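Section 4. Kitchen counter scene: first grasp in the simulator

For: Robotics Club members, spring and summer groups
Maintained by: Érica Rezende. Fixes and complaints to Ilham Purba.
Last edited 15 June 2023

Do sections 1 to 3 first. If the Zirnon launcher doesn't open on your machine, stop, go back to section 2. Don't try to fix it from in here.

What you need

Club login (not your school one).
Lab machine from the back row, or your own laptop if it passed the check in section 1.
Mouse with a wheel. Trackpad works but you will hate it.
The scene file, kitchen_counter, from the shared folder. Copy it, don't open it in place. Two people saving over the same file is how we lost the March version.

4.1 Load the scene

1. Open Zirnon. Wait for the green dot, bottom bar.
2. File, Open, pick your own copy of kitchen_counter.
3. First load is slow. Around 20 seconds on the lab machines, longer on laptops. Don't click again, it loads twice.
4. Check the port number in the bottom bar. Must read 1366. If it reads anything else you're attached to somebody else's session. Disconnect and reopen.
5. Press Reset once. Arm goes to home pose, objects go back on the counter.

NOTE: Reset picks a new layout each time unless you lock the seed. Seed box is top right. Type 9 and hit Enter if you want the same layout as the person next to you. For the timed runs everybody uses 9.

4.2 Set up the views

You want three: room view, side view, wrist view. Saved views are under the camera menu. If the menu is empty you copied the scene without its settings folder, go copy that too.

1. Open room view in the left panel.
2. Open side view in the right panel. Good for judging height over the counter.
3. Open wrist view in the small panel underneath. It moves with the hand so it takes a while to get used to. Up on screen isn't up in the room.
4. Turn shadows ON in all three. Off is faster but you'll have no idea how high the fingers are.
5. Save layout.

CAUTION: do not drag inside the wrist view. Dragging there moves the camera mount, and then every recording you make after that is useless for training. If you did it by accident: Views, Restore, then Reset.

4.3 Grasp and lift the cup

Slow speed for the first try. Slider all the way left, then up two clicks.

1. Reset. Find the cup in room view before you move anything.
2. Open the gripper fully (O key).
3. Move the hand over the counter with the arrow keys. Stay high. Low passes knock stuff around.
4. Go to wrist view. Line up so one finger will go inside the rim and one outside.
5. Lower with Page Down, short taps. Stop when the fingertips are past the rim. Not all the way to the bottom of the cup.
6. Close (C key). Watch the force bar, let it settle.
7. Lift with Page Up, short taps again untill the cup clears the counter, then you can hold the key.
8. Hold for a count of five. Press Mark. 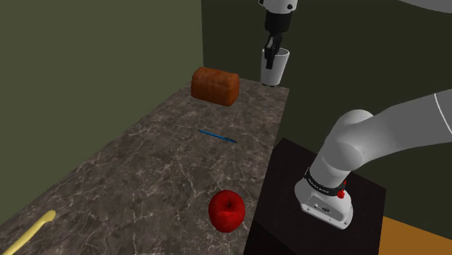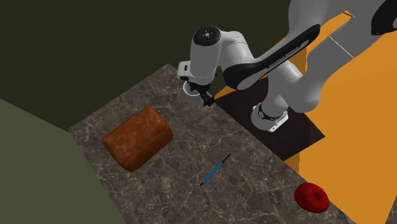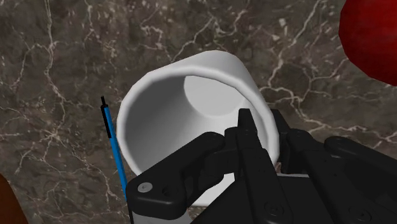 Fig. 4-1. Kitchen counter scene. First: cup held in the air over the far end of the counter. Second: gripper open and empty. Third: close view of the fingers at the rim of the mug.

NOTE: the object list says "cup_white" and the task sheet says mug. Same object. Pamus sent us the models with one set of names and the task sheets came with another. Will get fixed one day.

NOTE: if the cup has tipped over, you can still go for the rim. Rotate the wrist first (Q and E), then come in slower than you think you need. A tipped cup rolls if you touch the side. Counts as a valid attempt in practice. In the timed runs, ask the judge.

CAUTION: never type a height directly in the Z box while the gripper is closed on something. The arm jumps, the cup goes through the counter, and the physics takes a good while to calm down. Taps only.

4.4 Recording

1. Press Record BEFORE you move. We throw out runs that start halfway.
2. Do the grasp.
3. Press Mark at the hold, then Stop.
4. Name it: your initials, underscore, run number. No spaces!! The upload script dies on spaces.
5. Tick success or fail. Fails are fine, keep them. We need both kinds for the Assunção project.
6. Upload at the end of the session, all in one go.

Club target is 100 runs between all of us before the Skundport meet. Mixed good and bad. Don't do the same easy layout over and over, unlock the seed for these.

4.5 Things that go wrong

Arm won't move at all.
Click once inside room view. Keys only work when that panel has focus. Nine times out of ten it's this.

Arm moves the wrong way.
You're in hand frame. Press F to go back to room frame. Some people like hand frame for the last bit of the approach, up to you.

Joint turns red in the side panel and the arm freezes.
Joint limit. Back off the way you came, then come at the cup from a different angle. If it's stuck for real, Reset, and mark the run as fail.

Cup slips out on the lift.
Fingers too shallow, or you lifted before the force bar settled. Lower a little more and wait longer. Don't crank up the force, the cup shoots out sideways.

Pen gets dragged along.
Came in too low. Also happens when you close the gripper a long way off the cup, then slide over. Approach from above.

Picture is choppy.
Close the side view while you're recording. Close your browser too, all those tabs.

Scene loads but there are no objects.
Wrong folder. Objects folder has to sit next to the scene file, not inside settings. Copy again.

4.6 Before you leave

Upload done, list shows your files.
Write your run numbers on the sheet by the door.
Quit Zirnon from the File menu. Closing the window leaves the session running and the next person gets the wrong port.
Log out.

Section 5 is placing: same scene, same keys, but you put the cup back down at a target spot. Get Érica or Ilham to sign off your section 4 runs befor you start it.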